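采购单还没签，我先把这次的账讲一讲

前阵子好几个朋友来问我，Herel那边是不是真的要买机器人了。我昨天又跑了一趟，跟他们聊了一下午，回来赶紧写几句，不然过两天我自己也记混了。

先说结论：要买，但没有传说的那么多。原先传的是一口气上16台，我听到的时候也吓了一跳（那得多大的仓库来放啊）。现在定下来的方案是先买2台，双臂带手的那种，放在家居展厅里做收拾茶几、归置小件这一类的活儿。剩下的14台写在预算表的备选栏里，要等第一阶段的记录交上来再谈，谈不拢就算了。

报价这块是最让我头疼的。手里一共两家，一家是Lindholm，一家是Ullton，两边的报价单格式完全不一样，我对着看了半个晚上。Lindholm把机身、手、充电座、上门调试打成一个包，看着贵，可后面基本没有别的钱要掏。Ullton的机身便宜一截，手是单独算的，备用手指也单独算，连装箱用的木架子都单列了一行！我把能加的都加上去，两家的差距就没剩多少了。具体总价人家不让写，我只能说到这儿。

能写的是一笔小钱：每台每月的维护费，Lindholm报的是2,051元，包含一次上门检查和软件更新。Herel的人觉得高，正在磨，想把两台合成一份合同来签。我个人觉得有戏，毕竟对方也想拿下后面那一批嘛。

再说干活的场地。很多人以为买机器人就是买机器人，其实周边的开销一样不少。茶几要不要换？地毯要不要动？展厅白天有顾客，调试安排在几点？这些都要进预算。我个人最关心的是玻璃茶几，透明的台面，底下还有造型那么复杂的底座，上面再放上饮料瓶、葡萄、盘子、小摆件，每一样拿法都不同。葡萄一捏就坏，瓶子又得抓稳，摆件磕一下就得赔。所以预算里专门留了一项“练习耗材”，说白了就是买水果、买饮料、买盘子的钱。我第一次看到这一行的时候笑出了声，后来想想，还真得有。

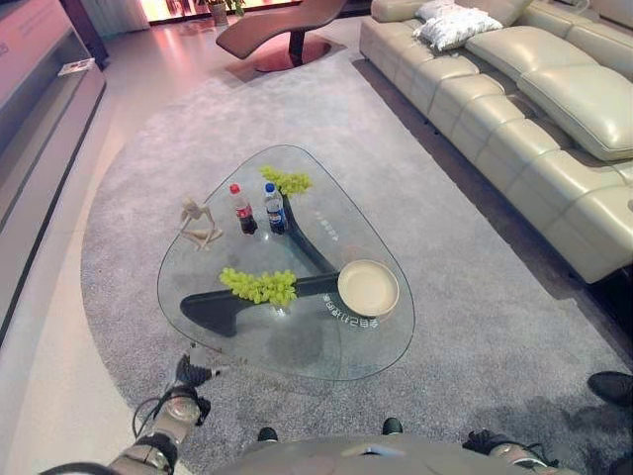

Chaminda Biswas觉得我把耗材这一项看得太重了。他的意思是，水果饮料才几个钱，真正会超支的是人工：每台机器旁边都得有人盯着，排班、加班、培训，哪样不是钱？他还提醒说，很多单位做计划时只填设备款，人的那部分摊到别的部门去，年底一对账全冒出来了。照他的算法，第一年的人工应该跟设备放在同一张表里，一起报，一起批。

这话我服气。我回头翻了翻那张预算表，人工那栏确实只写了“由展厅现有员工兼任”，后面的数字是空的。展厅现有员工我见过，周末忙得连水都喝不上，兼任是怎么个兼法，我是想不出来。我已经把这条转给Herel那边了，他们回了个“收到，在补”。

还有一件事，租还是买。Valter Hägglund一直主张先租，他在邮件里写得很直接，大意是这类机器更新太快，手的部分尤其快，今年买断，明年就想换。我问过两家供应商，Ullton可以租，最短11个月起，押金另算；Lindholm暂时只卖不租，不过愿意谈旧手换新手的折价。两种办法各有各的好，租的话每个月现金压力小，可是展厅要做的那些改动（插座、充电位、网络）照样得自己掏钱，退租的时候又拆不走。买的话一次性支出大，折旧倒是好做账。财务那边明显偏向买，使用部门偏向租，目前还在拉扯。

我自己呢，稍微偏租一点点。第一次用这种东西，谁心里都没底，给自己留条退路不丢人。当然了，如果Lindholm肯把换手的折价白纸黑字写进合同，那我立马改口！

顺带说说交货。两家给的时间都在5月下旬以后，Ikcombe那个展厅会先用，充电位的位置已经选好了，靠墙，离沙发区远一点，免得顾客绊到线。电工的报价还没回来，这也是整张表里少数几个空格之一。保险那边也在问，机器碰坏展品算谁的，碰到顾客又算谁的，保险公司要看过现场才肯给价。我建议大家做类似计划的时候，把保险问在前头，别等合同都拟好了再去找，到时候一来一回又是好几个星期。

验收标准也还在改。第一稿只写了“能够完成桌面整理”，我看了直摇头，这怎么验嘛！什么叫整理好了？瓶子放回托盘算不算，盘子挪歪了算不算？新的一稿按物品分开写，瓶子一条，水果一条，餐盘一条，摆件一条，每条后面跟着允许失手的次数，尾款就跟着这几条走。两家供应商都拿到了新稿，Ullton提了一堆修改意见，Lindholm还没回话。

等电工和保险的数字都到齐，这张表会再开一次会过一遍，我争取到时候也去旁听。有在做同类采购的朋友，欢迎留言说说你们的维护费是怎么谈的，我真的很想知道2,051这个价到底算高还是算低。

2018年4月28日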